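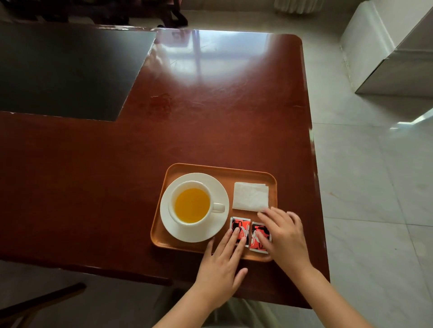 Yupin Bunnag wrote in to ask how on earth you tell a real celebrity couple rumour from one that a fan account made up over breakfast, and could I please do a step by step. So, quick version. Typed in a rush, sorry.

What you need: a browser, a notes app, 45 minutes tops. Patience if it's a big fandom.

Step 1. Find the first post
Not the one your cousin sent you. The first. Search both names together, sort by oldest, keep going back. Most gossip pages copy each other word for word, so pick an odd phrase from the story and search that in quote marks. Earliest hit wins. Note the time on it, and the time zone.

Step 2. Look at who posted it
Scroll down their page. Three other "secret weddings" this month? Close the tab. An account that mostly posts airport clips and gets the names right is a better bet, though still only a bet.

Step 3. Read the comments last
Comments are where a like turns into an engagement. Last April there was the business with the two leads from Hutsuliak, the ski resort drama. She posted a clip of herself trying on shoes. 195 comments in, somebody wrote "bridal??" and by 3 in the afternoon it was a headline. By evening there was a venue. Wornlow Hall, if you remember, which was shut for roof repairs the whole spring.

Step 4. Check the dull stuff
Filming dates, press tours, theatre runs. If he's on stage at Rundthorpe every night he isn't on a beach with her. Theatre listings are public, use them. Festival line-ups too.

Step 5. Same place, same day?
Two holiday photos with a similar balcony prove nothing. Holiday photos get posted weeks after the trip. Look for somebody else's photo - a waiter, a fan, another guest - with its own date.

Step 6. Who gains
Is there a film out next week? A single? When the Lisano perfume advert launched, the pair in it were "spotted" at dinner four times and then never agian. Doesn't make it false. Write it down anyway.

Step 7. Wait for the wording
"Good friends" is a reply. "We don't comment on private lives" is a reply too, and tells you nothing either way. A quote from "a source close to the couple" with no outlet name attached goes in the bin.

Some extras:
- screenshot everything, stories go after a day
- a follow or unfollow counts for very little, people's assistants run those accounts
- over 1000 shares means it's popular, thats all
- don't message their family. Just don't.

Aleksi Miettinen asked under the last guide about old photos being passed off as new. Reverse image search, then check the haircut against a red carpet you can date. Works more often than you'd think.

Next one is blind items, if I get the time.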